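Pomgate Student Robotics Project
Call for participants: Kitchen Task Group, simulation track

Posted 26 August 2020

The Pomgate Student Robotics Project is taking applications for the Kitchen Task Group. The group programs a two-armed humanoid in simulation to handle food items and cookware on a counter. Work runs through the academic year and ends with an entry in the Rivera student manipulation contest in March.

There are 8 open places. Applicants must be enrolled in a degree or certificate program for the full year. Prior work with robots is not required for every role; see below.

Background

The group works entirely in simulation. The software is Grellarix, our in-house task library, which sits on top of a standard physics engine and covers scene setup, arm control, episode recording and scoring. The first version was written by Poul Bach as a thesis project and has been maintained by students after that. Last year's team left an archive of 3,633 recorded episodes, sorted by task and by outcome. The archive is usable but the labels are uneven. Cleaning them is part of this year's work.

The contest supplies a task list shortly before the event. Teams submit a control policy, a written report and a log of all training runs. Scoring is automatic. A task counts as complete when each object is at its target and both hands are clear of the counter.

Roles

Teleoperation and recording (3 places). Participants drive the arms with tracked gloves and record demonstrations. A session is two hours, with a break at the midpoint. No programming is needed. Steady hands and patience with repeated work are more useful than experience.

Policy training (2 places). Participants train and compare imitation policies on the recorded episodes. Working knowledge of Python and one machine learning framework is required. You should be able to read a loss curve and say what is wrong with it.

Scene building (2 places). Participants prepare counters, cookware and food models, set contact and friction values, and write the randomization scripts that change object positions between episodes. Experience with any 3D modeling package is helpful. Most of the time goes into collision shapes.

Data and reporting (1 place). The participant relabels the archive, keeps the run log and edits the contest report. Clear written English is required.

Time and credit

Expect 7 hours a week, split between one group meeting and your own scheduled work. Recording slots are booked through the lab calendar and cannot be moved on the same day. Participants may take the project for independent study credit with the approval of their department. Without credit, participation is voluntary and unpaid. Travel to the contest is covered for all members who complete the year.

Supervision is by Dr. Latifa Kettani (control and learning) and Malcolm Pilkington (simulation and lab access). Lerato Swanepoel is student lead and assigns the weekly tasks.

Current work

Items open at the time of posting:

1. Grasp stability on round produce. Tomatoes and similar shapes roll out of the fingers when the thumb closes late. A revised closing sequence is written and needs testing.

2. Two-arm scheduling. The present controller often leaves one arm hovering while the other works. We want both arms assigned from the start of the episode, with a check against crossing paths.

3. Layout variation on the marble counter. The base layout has a frying pan, a wooden cutting board and a round woven placemat. Positions are to be randomized without placing anything out of reach.

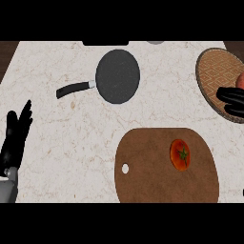

4. Pan handling. The handle has to be gripped near the metal collar or the pan tips. Collision shapes for the handle are too coarse and need to be rebuilt.

5. Camera placement. A proposal to raise the main view is under review. Any change means that older episodes must be rendered again.

How to apply

Send one PDF to Clive Gosling at the Prellen Building front office, or leave a printed copy in the project mailbox, room 19. Include:

- your name, program and year
- the role you want, and a second choice if you have one
- half a page on something you have built, repaired or measured
- the hours you are free each week

Applicants for policy training should add a short code sample of their own. Group coursework is accepted if your part is marked.

Short interviews are held in the lab. Applicants for teleoperation will be asked to try the gloves for ten minutes. All applicants will receive a reply by email.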